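Notes from a shared workshop: an afternoon at Cisstead

Filed under: Visits
9 Dec 2021

The invitation said "bring closed-toe shoes and low expectations," so I brought both, and a sandwich. Cisstead is 57 minutes from my front door if the train connects, which it did on the way out and did not on the way home. The group there shares a workshop and has been building hand-held grippers since October. The plan is that you do a job with the grippers in your own two hands, the motion gets recorded, and later on a robot arm is supposed to do the same job without you. I have wanted to see this ever since my own arm, the one on my bench in the basement, learned to pick up a sponge and then refused to let go of it.

The project is called Sketudo. I asked what it stood for and was told it stood for nothing, and that the web address had been cheap.

I should say what I was hoping for. My basement arm is a kit, much modified, and I teach it by dragging it through each move and pressing a button. This takes forever. It also teaches the arm my bad habits, such as stopping halfway to scratch my ear. A pair of grippers you can just hold and use sounded like a vacation.

The tour began with coffee and a safety talk. The safety talk was "mind the cables." It was a good talk, and I thought of it often during the next few hours.

Then to the build. The body of each gripper is printed, and the current version is number 5. The earlier ones are in a crate, and I was encouraged to handle them. Version one weighs as much as a clothes iron and has about the same manners. Version two is lighter but pinches the web of your thumb every time you close it, and everybody who worked on it has a story and a small scar. Versions three and four differ by a single hole, which was in the wrong place on three and in a different wrong place on four.

The current one sits well in the hand. I was allowed to squeeze it for a while. It has a cube on it with square black-and-white patterns on the sides, so that the cameras and the software can agree on where your hand is and which way it is pointing. Mounting the cube sounds like the easy part. The group went through a whole evening of screws, tape and a kind of putty before they had something that did not wobble, and a wobble of a hair turns into a wobble of a thumb by the time the arm copies it.

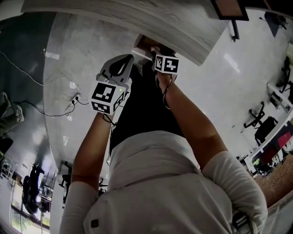
I asked how many takes you need before the arm learns anything. The number on everyone's lips was 1000, said in the tone people use for the distance to the moon. They have 140 they are happy with. There are plenty more they are not happy with, including a run in which every motion came out mirrored and a run that recorded beautifully with the gripper camera still under its cap. I felt much better about my sponge.

A word on printing, for those who build. The parts come off an ordinary home printer owned by one of the members. Matte finish, nothing fancy. They tried shinier plastic and it threw glare back into the camera, so the shiny spool now gets used for coat hooks. The rubber for the grip surfaces was first cut from a bicycle inner tube, then from a shelf liner, then from something sold for keeping rugs in place. Each of these was described to me as the answer. I took notes on all of them and I will probably buy the rug stuff, knowing full well what will happen.

Costs were discussed openly, which I appreciated. The printed parts are cheap. The cameras are less so. The real expense is the small hardware you order in bags when you need two pieces, and the shipping on the bag, and the second bag because the first was metric and you were having an imperial sort of week. There is a drawer of such bags at Cisstead. I have the same drawer.

We broke for lunch and I ate my sandwich. Two visitors from Todholm, where there is another workshop with a bigger budget and a worse coffee machine, had come over to compare notes. Their approach is to drive the arm directly from a second, smaller arm. They were polite about the hand-held idea. The Cisstead people were polite about the second arm. I have been to family weddings with more open warmth. By the end of the meal, though, they were swapping print settings, and somebody had drawn a hinge on a napkin that both sides wanted to keep.

After lunch came more recording. I will admit that from a visitor's chair this is not a spectator sport. You watch a grown adult do something small and careful at a table, and then do it again. The skill is in doing it plainly. People who are good with their hands are bad at this to begin with, I was told, as they do clever little corrections that the software cannot make sense of. I was offered a turn and was praised for my plainness. 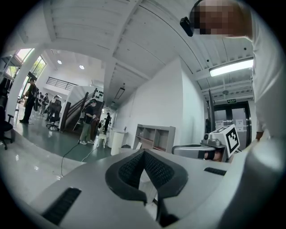 The battery question came up, as it does. At the moment everything runs on a wire, and the wire has opinions. Going cordless would add weight at the wrist, where you want it least, and would mean another thing to charge and forget to charge. Version six may have a pack worn on the belt. Version six may also have a trigger that springs back by itself. Version six has a lot riding on it for something that is so far a text file.

There was a show-and-tell slot late in the day and I had brought my Ferraro clamp, a little two-finger thing I designed for my own arm and named after the street I live on. It was passed around the table. Someone opened and closed it and said "huh." Someone else asked if it was meant to do that. It was not, but I said yes, and got a compliment on the idea, and have since redrawn it so it does that on purpose.

What I took home: the files for the current body, which they share with anyone who asks, a strip of the rug material, and a firm instruction to calibrate before each session and again after touching anything. I also took home one of their hex keys by accident. It is in the mail.

If you want to go, visitors are welcome once a month and you have to write ahead. Parking is behind the building. Eat before you come or bring your own, and check the last train back before you sit down with anyone who has strong feelings about hinges.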